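3.2 Raw material and stock preparation

Dried anchovies were bought in March from two suppliers, Didunix and Tratano, and kept in sealed bags at room temperature until use. Heads and guts were removed by hand, as these parts are known to make the stock bitter. For each batch, 80 g of cleaned fish was soaked overnight in 2 litres of soft water, then heated slowly and held just below the boil. The liquid was strained through cotton cloth and cooled before tasting. Batches that turned cloudy were kept in the study, and the cloudiness was noted on the batch sheet.

Handling of dried fish before cooking differs widely between producers. Small makers still sort by eye on trays.
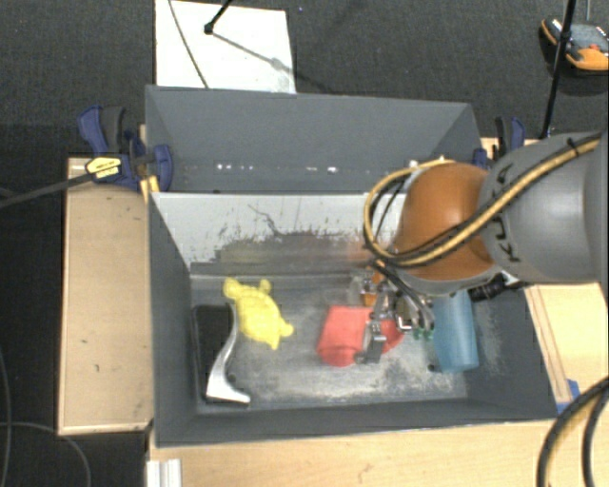
Figure 2. KUKA robot arm with gripper over a grey bin.

Broken fish gave a darker stock than whole fish in both supplier groups. We therefore recorded the share of broken pieces in every bag before soaking. In total, 3,377 fish were checked. Bags from Tratano held more broken pieces, mostly split behind the gills. Tasters scored each stock for smell, saltiness and aftertaste on a scale from 0 to 100, with plain water between samples. The scores are given in Section 4.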